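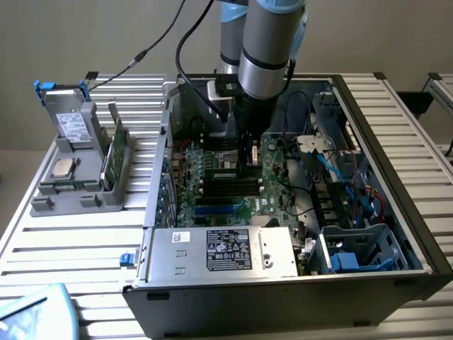

Can it do a whole machine by itself yet, one reader of the last edition wanted to know, or do I still have to stand there? You still have to stand there, at least for the first few runs, but far less than you did a year ago, and this section covers the part that has come on the most. Memory, add-in cards and caddy drives are now jobs we are happy to hand over. Processors are nearly there. Cables are not, and we will be plain about that further down.

Section 4: Setting up a desktop refit on the Zanard bench

4.1 Before you start

You will need the Zanard arm with its fingered gripper fitted, the Lavier parts fixture, and the tower you want to work on. Shut the computer down, unplug it at the wall and take off the side panel yourself. The arm can't manage side panels. We have tried it on lots of different latches and it still bends the odd one.

CAUTION: Never run the arm inside a case that is plugged in, even if the computer is switched off.

4.2 Placing the case

1. Lay the tower on its side on the slatted table, open side up.
2. Push the case against the table stops until it no longer rocks.
3. Tuck loose cables away from the memory slots. A cable lying over a slot is the most common cause of a stopped run.
4. Put the Lavier fixture to the left of the case.

Note: Slide a sheet of thin rubber under cases with worn feet. They creep when the arm presses down, and a creep of 2 mm is enough to miss a slot.

4.3 Loading the fixture

1. Stand the drive in its carrier in the rear pocket.
2. Rest the processor in the front recess, metal side up.
3. Stand circuit cards upright in the side slots.
4. Press Check Parts on the screen and wait for the green tick.

If the tick doesn't come, lift each part and set it down again. Nine times out of ten a card is leaning.

4.4 Teaching the board

Every board layout has to be taught once. After that the bench remembers it, and you can run the same model all afternoon.

1. Choose New Layout and type in a name you will recognise.
2. Guide the arm by hand until the fingers are just above the first memory slot.
3. Press Save Point, then do the same at the far end of the row.
4. Run the job with the gripper empty and watch it all the way through.
5. Set the speed to 80 per cent for the first real run.

CAUTION: Keep your hands out of the case while the arm is moving. The stop button should be within reach, on the side you are standing.

4.5 What it can and can't do

Memory is the star turn. The arm feels for the notch, lines up, and presses until both ends are home – lovely to watch, even after you have seen it on every tower in the room. In our own workshop trial it refitted memory in 115 towers and stopped to ask for help with 2 of them.

Cards go in well if the slot is clear. Drives in caddies are fine too, provided the caddy slides freely.

Processors work with the Bednarek soft tips, but you must open and close the socket lever yourself. Check the corner mark before you let it carry on.

Thin data cables are still a job for people. They flop, they twist, and the arm loses track of the plug as soon as it bends away. The Tostitz cable add-on is being tested now and we are really excited about it, but please don't plan your work around it yet.

4.6 Finishing

1. Send the arm to Park.
2. Look over every part it has fitted and press each one lightly with a finger.
3. Reconnect any cables you moved.
4. Refit the side panel and stand the tower upright before plugging it in.

If the computer beeps or won't start, reseat the memory by hand first, then see Section 7.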